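Buy the fingers before you buy the arm
By Dagmar Šťastný
Oct 13, 2023

Every summer, when the budget forms come round, I get the same sort of phone call. Somebody at a small shop has been told they may have money for a robot, they have a quote for the arm in front of them, and they would like me to say whether it is a fair price. It usually is a fair price. Arms have become quite reasonable, bless them, and the people who sell them are mostly decent. But the quote for the arm is the part of the plan I worry about least, and I have been trying for years to find a kind way of saying so over the telephone. Perhaps I can do it better on paper.

I spent a good part of my working life doing the purchasing at Charvát, where we packed small parts for other people's products, and I made every mistake I'm going to warn you about. Our first arm came in a beautiful crate. We had put nearly all of the money into it, and what remained had to cover the gripper, the mounting, the cables, the training, and anything that might break. The figure we had left for all that was $2,912. I remember it to the dollar since I had to go back upstairs in July and explain why it was gone.

What had happened was very simple. The gripper that came bundled with the arm was a sensible, general sort of gripper, and our parts were neither sensible nor general. Some were too wide for it and some would roll away if you so much as brushed them. We bought a second set of fingers, then a third. We bought pads, and then a different kind of pad. Each purchase was small enough to go through without a signature, so for a long while the total sat in a drawer full of receipts and never in front of anyone who could have asked a question about it.

So my first piece of advice, if you are filling in one of those forms this fall, is to turn it upside down. Start at the fingertips and work back toward the plug on the wall. Write down what you want picked up, and I mean the real things, out of the real bin, with a ruler beside them. Include the awkward ones. When you know how wide the fingers have to open and how gently they have to close, you know which grippers will serve, and that tells you how much weight hangs on the end of the arm, and only then is it worth asking what the arm costs. I have seen a shop save itself an entire size of robot that way. I've also seen one discover it needed the bigger one, which was a less cheerful afternoon, though far cheaper to learn in a meeting than on the floor.

My second piece of advice is to give the dull work a line of its own. By dull work I mean practice: someone you are paying, at a plain table, having the robot go for the same simple shapes until everyone trusts it. Managers hate this line. It looks like play, and it produces nothing you can ship. At Prernby, where I help out now with the planning, we put down 50 hours for it on the last project and were asked twice whether that could be trimmed. We used 118. I'm not embarrassed by that, or only a little. Those hours are where you learn that a round part behaves differently lying down than standing up, and that the table itself matters, and the lamp over it, and the shadow the hand throws on the very thing it is trying to find.
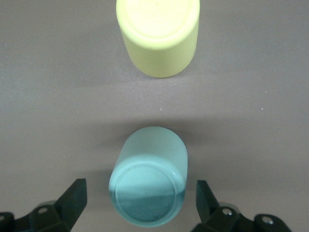
Two cylinders on their sides on the practice table, with the gripper fingers open on either side of the teal one.

I like that view of things very much, because it is so modest. All the money in the project comes down to a gap between two fingers and whatever happens to be lying there. If I could have one picture stapled to every request for equipment, I'd want one like it, so that the people signing would think first of the job and afterward of the machine.

You'll notice the screws, too. I have become a bore about screws. A finger that is held on with screws can be taken off, and a finger that can be taken off can be replaced when you find you chose wrongly, so do ask how long the change takes and whether you may buy the parts singly. When we compared Stondura and Okton for the last round, the prices were close enough that I stopped looking at them. What settled it for me was that Okton would sell us a single pair of fingers and Stondura wanted us to take the whole kit. We had 31 different parts to handle. You can imagine how many kits I was picturing.

I don't want to frighten anyone off. A small shop can do very well with one arm, and I'd be sorry if my receipts kept somebody from trying. Leave a third of your money unspent on the day the crate arrives, and put that in writing, where a later and more excitable version of yourself can't get at it. Ask the seller to lend you a gripper for a week and take it to your worst bin. If they say no, ask the next one.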